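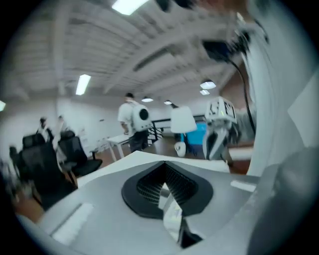
Photo: Zirnport media library

Business > Industry programs > Equipment finance

Sondero Equipment Guarantee

The Sondero Equipment Guarantee is a partial loan guarantee for small manufacturers in the Zirnport region. It covers a share of the lender's loss on default - the borrower remains liable for the full debt. Eligible firms must have traded for 2 years and employ at least 12 people. Of 2,000 applications received, 1,884 were assessed as complete. Claims are lodged by the lender each September.

Related articles
Nieto Tooling Levy
Flestinero Industrial Estate

Comments
Does it cover second-hand lathes?
Ours did, but the labour test took ages.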